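The Table Page

Posted 19/05/2026 in Around the House

So many of you asked about the table after my last post that I figured it should have a page of its own! If you're new, I'm Rania, and I've been slowly putting together a dining corner in our apartment. Very slowly. We ate off a folding card table for 3 winters, and my friend Nisreen Khasawneh still brings it up every time she comes for dinner.

The new one is the Halis from Plumemlow, in the lightest finish they sell. It cost $367 with delivery, and I went back and forth for weeks between this and a darker one called the Drorkel (gorgeous, but our floor is already dark and I didn't want the whole corner to feel like a cave). My brother-in-law Qusai Ghanem carried it up two flights with me and we only had to stop and argue once, on the landing.
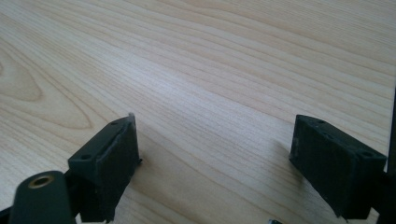 I picked the Halis for the grain, plain and simple. I'd seen a sample chip the size of a cracker and it told me nothing, so when we got the wrapping off I just stood there running my hand over it. There's a big arched swirl on the left, all those loops tucked inside each other like stretched-out rings, and then the lines go off in long ripples toward the other side. It's blond without being yellow, which was my big worry. The finish is smooth and it does bounce the light some, so if glare bugs you, think about where your window is. I like it – it makes the corner feel bigger.

For cleaning, I use a soft cloth, a little warm water and one drop of dish soap, then a dry cloth right after. I go with the grain out of habit. Coasters are the law at our place now, and the hot pots go on the cork trivets Lama Hourani brought me in September. Placemats I'm still undecided on. I have a set of 2 from Pongsiri in my cart, in oatmeal, but every time I picture them I think about how much wood they'd hide!

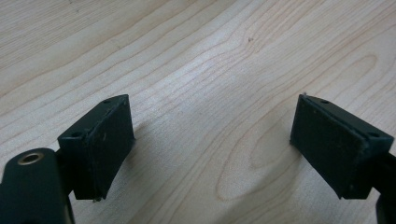 Pale, light brown and nothing set out on it yet.

Chairs are next. Kgomotso Nkuna has promised to take me to the flea market she swears by, so send me your chair opinions before I buy something silly.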